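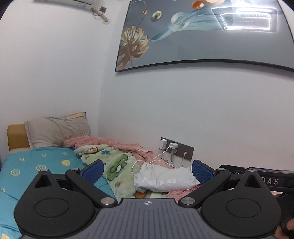 23 June 2026

The schedule came out this morning while I was eating toast. The coach sent it to the whole squad as one long message, and I copied the games onto the back page of this notebook so I don't have to scroll for them all summer.

We have 17 games before the league part starts. That is more than last season, and most of them are at home, in the small gym with the bad clock. The first one is against Skuvby in September. They lost nearly all their starters, so I expect we'll win that by a lot. I would still like to play well in it. We always come out slow in openers.

The hard one is Gerari, away. They press the whole game and their gym is loud. Last time I turned the ball over on the first two trips and sat down for most of the half. I've marked it with a star.

Awasthi is back on the list too, after a year off. It's a long drive – 211 miles each way by the coach's count – and we play there and come home the same night. I'll need to get my reading done on the bus.

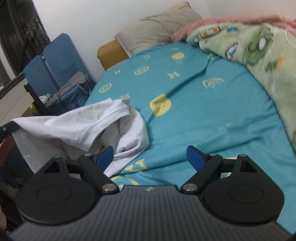 ## Evening

Went to the outdoor court after dinner. It was still warm and the near rim was free. I did free throws first, then shots off the dribble going left. Going left is still the weak part. My feet end up too close together and I fall away from the basket.

My running total of made free throws since school let out is now 621. I want to be well past that by the time practice opens, but my wrist was sore at the end tonight, so tomorrow will be ball handling and a short run.

The Flitura tournament is the only thing still not settled. We play 2 games there if the bracket gets filled, and the coach said two teams haven't answered. I hope it goes ahead. It's the only weekend we stay overnight, and the courts are good.

Things to do:

- wash the practice jersey
- ask about the bus time for Awasthi
- new laces, the left one is nearly through
- send in the physical form

Bed now. Running early, before it gets hot.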